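双臂抓瓶子的示范数据，手腕视角要不要全留？

版块：机器人学习 / 数据采集
回复 7

楼主 flista_07
组里在做 Flistavetti 这个双臂整理任务，物体先定洗涤剂瓶，黄橙色瓶身，透明盖。目前录了863条，遥操作，手腕两路加头部一路。想问两件事：
一、手腕画面是歪的，训练前要不要转正；
二、背景里有货架和人的片段，删还是留。
先放一张手腕的，瓶子躺在绿色台面上，手指在左边。

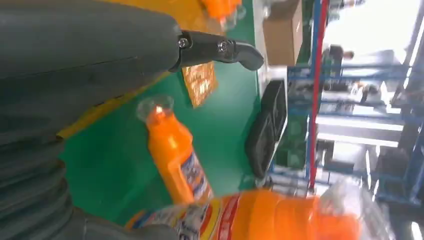 2楼 Berhanu Negussie
不要转。相机固定在腕上，策略看到的就是这个方向，部署的时候也是。转正等于多加一步预处理，哪天忘了加，结果就全乱。
背景有人也不用删。我们在 Stolcombe 那边删过一轮，剩下的数据背景太干净，换个房间成功率就掉。

3楼 asfaw_lab
不太同意楼上第二点。人在背景里走动没问题，人脸能认出来的要另外处理，至少打码。数据要是打算给外面用，这一步迟早得补，早做省事。
另外画面右上角窗户过曝，楼主曝光是自动还是锁定？

4楼 楼主 flista_07
回3楼：自动曝光，锁定试过，手一靠近瓶子画面就发黑，又改回来了。
打码的事我记下，发布前统一跑一遍。
再补一张，手已经夹住瓶身的。瓶子离镜头很近，基本把画面占满了，标签上的字倒是能读。

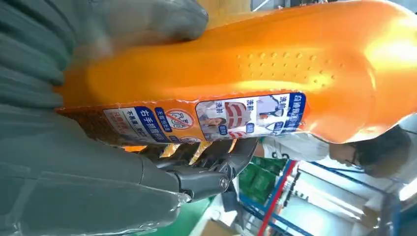
腕部相机，夹持中，标签上印有“右手抓握部位”

5楼 Sena Ofori
标签上既然写了右手抓握部位，瓶身上又有一片防滑的小凸点，建议标注里加一个字段，记录手指接触的是凸点区还是标签区还是别处。我们做 Ero 的时候没记，后来分析滑脱原因只能回去一条一条看视频，最多看了47条就看不下去了。
还有，反光很强，瓶子右半边快成淡黄橙色了。只靠颜色分割会漏，别用。

6楼 Berhanu Negussie
接触字段我觉得没必要。人工标这个很慢，两个标注员的结果也对不上。有力传感器就直接存力，没有就算了。精力放在多录不同摆法上更值。
楼主这863条里，瓶子初始位置有几种？

7楼 楼主 flista_07
初始位置目前26种，大部分是横放，斜放的偏少，竖放的还没录。计划补到1,270条，新增的以斜放和竖放为主。
接触字段先折中：只在失败的片段里标，成功的不标。
头部视角也贴一张，两只手一起拿着瓶子，另外三瓶叠放在左上方，下面垫着皱的黄色塑料布。
这个视角我自己有个疑问，瓶子和塑料布都是黄的，叠在一起边缘不好分。塑料布换不换？ 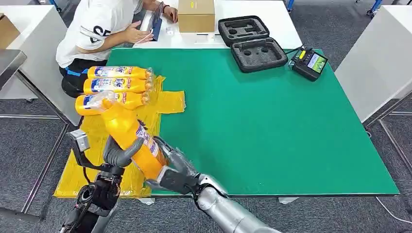 8楼 asfaw_lab
别全换。同色背景留一部分当难例，比例你自己试，我会先从三成开始。新录的那批可以直接用绿垫子打底，正好和旧的对照。
要注意的是布会跟着瓶子动，拿起来的时候容易带起一角。这种片段单独打个标签，不要和普通抓取混在一起训练。
手腕两路和头部那路的时间戳对齐了吗？我们之前头部慢了几帧，双手交接那段动作学出来总是松手太早，查了两周才查到这里。先抽几条看一下，没问题再往下录。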